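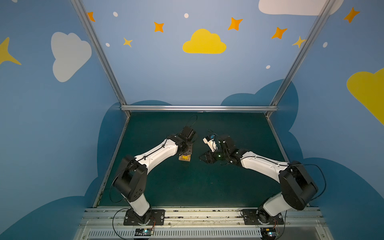
The planner we've been running for bimanual handovers is called Skeltano, and I was against adopting it. The pitch was that it plans both arms as one system, so you stop writing the little "you wait, I'll go" rules that every two-arm cell collects over the years. I've heard that pitch before. Most of those rules exist for a reason, and a planner that hides them has only moved them somewhere harder to read. With two grippers facing each other over the middle of the table like this, and a small block under the left one, the question I care about is who has the right of way, and where in the code I can go and look it up.

# Skeltano on two arms: gallery and notes

September 28, 2025

This page goes with the short talk Hernán Ospina and I gave to the Funham group. The gallery is short. The notes are longer than the talk was, mostly things we got asked afterward.

**On the shared middle.** Each arm can reach the center, and that overlap is where all the trouble lives. The old stack locked it: one arm in, the other one parked. Slow and dull, and I never once had to explain it to anyone. Skeltano lets both in together and checks the swept volumes against each other. Fine on paper. The check runs at fixed steps along the path, and the default step is too coarse for a wrist with a cable on it. We made it finer and planning time went up, as you would expect.

**On cables.** The collision model has the links and the grippers. It does not have the cables. Look at how far the one on the right arm's elbow swings out, or the loop over the left wrist, and then tell me the model is complete. Segundo Paucar added padded capsules around both spots by hand. It works well enough, but it's a guess with a number attached, and it eats reach we would like to have.

**On perception.** Pruklow gives us object poses from a fixed view. The vendor sheet talks about accuracy under ideal conditions, and I'd like to visit those conditions some day. Our poses drift when a gripper comes down close over a part and blocks the view of it, exactly when a good pose matters most. Wálter Huanca's fix was to freeze the last trusted pose once the gripper is near. I don't love it. If the part gets bumped after the freeze, the software has no idea.

**On the numbers.** We logged 2,058 planning requests starting in February. Of those, 16 came back with a plan that our separate checker refused. The people selling planners will say that's tiny. I'd say the separate checker stays in, and anybody who wants to remove it "for speed" can come and argue with Yhon Palomino, who wrote it. 7 of the refusals were the same bug, a stale joint limit that was loaded from the wrong file.

**On tooling.** The replay viewer is the one part I'd recommend without a long face. You can scrub a run, see both planned paths, and see which constraint was active. Aníbal Londoño got it reading our old Cárdenas logs too, apart from the gripper channel, which still shows up shifted by 2 samples.

Open items: cable model, pose freeze, step size on the right arm. Config files are in the usual folder - use the ones marked "checked", and please don't edit them in place.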